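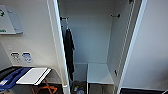
Washing, drying and storing sleeping bags at home

Most sleeping bags lose warmth through dirt, damp and long compression. The notes below cover down and synthetic bags, liners and inflatable mats. They assume an ordinary domestic machine and no special equipment. Where the sewn-in care label disagrees with anything on this page, follow the label.

When to wash

A bag used with a liner needs a full wash far less often than one used without. Signs that a wash is due:

• Down gathers in clumps that do not break up after the bag has been shaken and left for a day.
• The collar and hood feel greasy or have darkened.
• Loft has dropped noticeably compared with when the bag was new.
• There is a smell after airing.

If only the hood and collar are dirty, spot clean them. Pull the shell fabric away from the filling, work a little diluted down wash into it with an old soft toothbrush, and wipe off with a damp sponge. Done carefully, this leaves the filling almost dry and the bag can be used the same evening.

Choice of cleaner

Use a soap-based down wash for down and a technical fabric wash for synthetic fills. Ordinary biological powder strips the natural oils from down and leaves residue in the shell. Fabric softener should not be used on either type. It coats the fibres, reduces loft and spoils the water-repellent finish.

We keep Totico Down Wash in the cupboard and have used Hikis Loft as well. The Hikis is thinner and needs a slightly larger dose in hard water. Either rinses out cleanly.

Run the detergent drawer out before starting. Dried powder in the back of the drawer will end up in the bag. Pull the drawer, scrub it under the hot tap, refit it and put the machine through an empty rinse.

Machine washing

A front loader is suitable if the bag fits with space to tumble. Top loaders with a central agitator should be avoided, as the agitator can tear baffles. A winter bag is usually too bulky for a home machine and should go to a launderette with a large drum.

• Close all zips and fasten the hook-and-loop tabs. Open tabs will pick the liner fabric.
• Turn the bag inside out. For bags with a waterproof shell this matters more, as water enters through the lining and cannot easily leave through the shell.
• Press the air out while loading.
• Select a delicates or wool programme at 30 degrees.
• Add a second full rinse, then a third if suds are still visible at the glass.
• Spin at low speed. A second low spin takes out more water with less strain than one fast spin.

Support the whole bag with both arms when lifting it out. Wet down is heavy, and a bag picked up by one end can split its internal walls. Repairing a split baffle means opening the shell, and few people find it worth doing.

Washing by hand

Fill a bath to a depth of a hand's width with lukewarm water and mix in the cleaner before the bag goes in. Press the bag under and knead it gently from the foot end to the hood. Leave it to soak for an hour. Drain, press the water out against the side of the bath without wringing, and refill. Expect at least 4 rinses for a down bag. Slide a laundry basket under the bag to move it.

Drying

Drying takes longer than washing and is where most damage is done. A three-season down bag needs several hours in a tumble dryer on the lowest heat setting. Thin nylon shells will melt against a hot drum, so check the temperature by hand after the first ten minutes.

• Add two or three clean tennis balls once the outside has begun to dry. They break up the clumps.
• Stop the dryer every half hour and pull apart by hand any lumps you can feel.
• Turn the bag the other way out at the midpoint.
• Empty the lint filter at each stop. A few small feathers are normal. A handful suggests a torn seam.

With no dryer, lay the bag flat on an airer with the bars close together, in a warm room with a window open. Turn it morning and evening. Do not peg it on a line while wet.

A bag that feels dry on the outside may still be damp in the core. Leave it spread out for a further 168 hours (one week) before it goes into storage. Weighing is a useful check if you noted the dry weight when the bag was new: a bag still reading heavy on the kitchen scales is still holding water.

Long-term storage

The stuff sack is for transport only. Kept in it over a winter, down loses loft and synthetic fibres take a permanent set. Synthetic fills recover less well of the two.

Store the bag loose, in the large cotton or mesh sack supplied with it, or in an old cotton pillowcase or duvet cover. The Jurent storage sack holds a three-season bag with room to spare and has a woven label for writing in the temperature rating. Plastic boxes with tight lids trap moisture and are not recommended, even with silica gel.

Hanging is equally good if there is height. Use the loops at the foot where the bag has them. Lofts get too hot in summer and garages too damp in winter, so an interior cupboard is the better place. Keep the bag off an outside wall.

Moths will go for down and for wool liners. Wash before storing, and renew cedar or lavender at the start of each season. Avoid naphthalene balls. The smell does not leave.

Liners

Silk: hand wash, cool, dry out of direct sun.
Cotton: machine wash at 40 degrees. Expect slight shrinkage on the first wash.
Fleece: machine wash at 30 degrees, no softener, wash separately from anything that sheds.

Inflatable mats

Wipe down with warm water and a little washing-up liquid, valve closed. Self-inflating mats should be stored flat or upright with the valve open. Air mats can be rolled loosely.

To find a slow leak, inflate firmly and sponge soapy water over one section at a time, starting at the valve. Mark the bubbles with a biro. Let the mat dry fully, deflate it, clean the spot with an alcohol wipe and apply the patch. The Fakhoury repair kit includes 2 sizes of patch and a tube of adhesive. Leave the repair under a heavy book overnight and test it again before packing.

Zips

Brush grit out of the teeth with a dry toothbrush. If the slider drags, run a plain candle along both sides and work it up and down. A slider that lets the teeth part behind it is worn and can usually be replaced without changing the whole zip. Note the number stamped on the back before ordering.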